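Barnton Tabletop Grid Kits: progress report to the Aasen fund

Reporting period: July to date
Prepared by: Heledd Kemeys
Date: 2025-10-14

1. Status

The layout of the grid has been settled and the written instructions are in their third draft. Printing of the card version has not started. Spending to date is 237 against the 300 allowed for materials in this period. The remainder is committed to black tape and heavier paper stock, both on order from Buretico.

The target under the grant is 36 kits, delivered to the six reading rooms that signed up in the spring. No change to that target is requested. The delivery date for the first batch has moved back by two weeks for the reasons given in section 4.

2. Layout

The earlier layout used four rows and four columns. It was dropped after the July sessions. On the smaller tables the outer column was hard to reach from the opposite side, and users leaned on the labels and shifted them. The current layout has three rows and three columns. Rows carry letters, A to C, and columns carry numerals, 1 to 3. A cell is always called by letter first. Row A is the far row and column 1 is on the left, seen from the numbered side.

Cells are white paper squares, separated by narrow gaps so that each cell can be replaced without lifting its neighbors. Row labels are placed at the right and column labels along the near side. An arrow panel to the left of the grid fixes the direction in which the board is read. Without it, two users seated at different sides of the table gave different names to the same cell, and the error was not noticed until scores were compared.

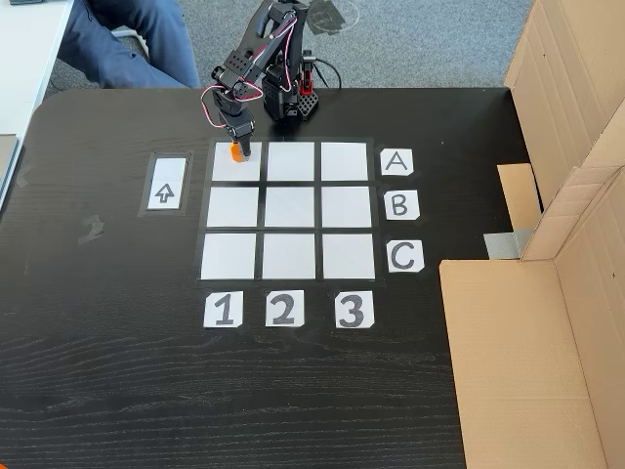

Caradog Beddoe's comment on the second draft was that the letters ought to run along the near side and the numerals up the right, as on a chessboard, and that anyone who already plays will call B2 correctly and then get A3 and C1 the wrong way round. He asked for this to be tried with at least one group before the card is printed.

The point is accepted in part. A chessboard is also numbered from the near side upward, so swapping the two sets of labels would not give full agreement with it unless the row order were reversed as well. Aled Gape will run both arrangements with the same group and record miscalled cells for each. If the chessboard arrangement gives fewer, the labels will be changed. The labels are separate pieces of paper and the change costs nothing before printing.

3. Materials

Surface. The black wood-grain table gives good contrast with the white squares and was kept as the reference surface. Pale tables need a dark backing sheet. A sheet has been added to the parts list as an optional item.

Tape. Black tape holds its line when laid against a straightedge. Tape from the first supplier left residue on varnish and was withdrawn.

Labels. Hand lettering is adequate for trials. The printed set will use one weight of type for both letters and numerals. In the trial set the numerals were bolder than the letters, and two users asked if the difference meant something.

Counters. Small counters in a single strong color are preferred. Orange reads well on white under the room lights at Barnton. Yellow did not and has been removed from the list.

4. Delays

The Funby storage boxes specified in the original plan are too short for the arrow panel unless it is folded. A fold across the arrow was tried and rejected, as the panel would not lie flat afterward. Gwenllian Powell is pricing a longer box. The alternative is to shorten the panel, which has free space above the arrow. A decision is needed before the card is cut.

The instructions were also held up by the question of wording for younger users. "Row" and "column" were confused often enough that draft three uses "letter line" and "number line" on first mention and then reverts to the usual terms.

5. Work for the next period

Comparison of the two label arrangements: Aled Gape.
Box or panel decision, with costs: Gwenllian Powell.
Final text of the instructions: Heledd Kemeys.
Print order for cells and labels, after the comparison is complete: Nilton Marulanda.

6. Request to the fund

Approval is requested to carry the unspent materials balance into the next period. No additional money is sought. If the longer box is chosen, its cost will be submitted separately before any order is placed.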